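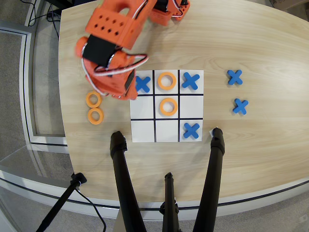
Board mid-game, gripper tip just left of the top-left cell. Three X, two O, orange to move.

Ticket 828: arm stalls or drops the ring when it is orange's turn
Opened by: Yichen Peng
Date: 2021-10-04
Project: Dullau tabletop arm, tic-tac-toe task
Status: open, workaround in place

Hello everyone, and thank you to whoever picks this up. I'll try to put down everything I know, which may be more than you want, but I would sooner you skip a paragraph than have to write back and ask me.

The short version is that the arm plays a perfectly nice game for a few turns and then, on an orange move, the gripper servo faults. Sometimes it stops dead over the board with the jaws half closed. Sometimes it gets as far as picking up a ring and lets go of it on the way over, and then the game program (Bovari, the older build) believes the ring was placed and carries on as if all was well. That second one worries me more, as the program and the table no longer agree and the next move can send the gripper down onto a piece it thinks isn't there.

What the log says when it happens:

gripper: position error 182, limit exceeded
gripper: torque off
arm: hold

The arm itself holds position, so I haven't seen it fall or swing. Please still keep your fingers off the board until the hold line shows up. I reached in too early once to rescue a ring and got a small pinch — no harm done, but I've put it in the safety book and I'd like it mentioned here too.

Things I tried, in order:

1. Restarted Bovari and homed the arm. Fine for two games, then the same fault.

2. Swapped the power supply for the spare from the Kotian bench. No change at all, and I've put theirs back.

3. Re-taught the pick height for the spare rings on the left. I had hopes for this one, because the lower ring in that column is the one it fumbles most. It helped the drops a little and did nothing for the stalls.

4. Ran the gripper open and closed with the arm parked. It went 1,490 cycles without a single complaint, and I sat there feeling rather foolish and drank my tea.

5. Ran the same open and close test with the arm stretched over to the left side of the table. Faulted in the first few minutes, and again each time I repeated it.

So my guess, and please tell me if you think I'm off, is the wiring at the gripper. The wires loop out to the side of the orange housing in a loose bundle, and I suspect one of them gets tugged when the arm goes left for a ring. We had something like it on the Flatus arm back in February, and that was a crimp that looked lovely until you pulled on it.

Workaround for now: speed down to half, and check the board by eye after every orange move before you press continue. If a ring is missing from where Bovari says it is, stop the game, reset the pieces and start over. Don't try to place the ring by hand and resume.

Still to do:
- Pull test on each gripper wire at the connector
- Add a clip so the bundle has slack but can't catch
- Ask whether Bovari can check the jaw position before it marks a cell as filled

Update, same day, later: wiggled the bundle by hand with motor power off and the log running. The position reading jumped to 2,393 and came back when I let go of the red wire. I'm fairly convinced now. New connector is ordered, and I'll leave the ticket open until the stretched test in step 5 has run through a full afternoon.

Yichen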